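Linumora Operator Forum > Perception and Planning
Topic: Exposure settings and rejected depth frames

Rotbridge_Controls
Since the July release, the Unduton planner has rejected 242 of 1,086 frames at our cell. The log lists "insufficient surface confidence" in each case. Please advise whether the threshold may be lowered safely.

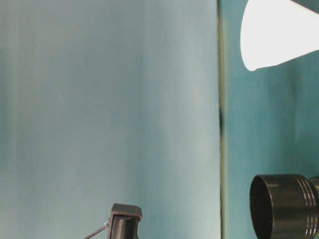
kestrel_perception
Surface confidence is computed per region, and the planner discards a frame when any region inside the work envelope falls below the limit. I would leave the threshold alone and correct the exposure first. The white cone at upper right is almost fully overexposed, with only a faint gray gradient along its lower edge, and an estimator has little to work with there. The large pale panel has no markings either.

mdl_tooling
I respectfully disagree. Shortening the exposure will cost detail on the dark cylinder at lower right. Our site masked the bright region in the Kovalchuk filter instead, and rejections fell to 216 over a comparable run.

kestrel_perception
A mask also hides that region from collision checking. It should not be recommended without a fixed keep-out volume.

Rotbridge_Controls
Understood. We will test bracketing with 2 exposures per cycle, leave the mask off, and post the logs under this topic.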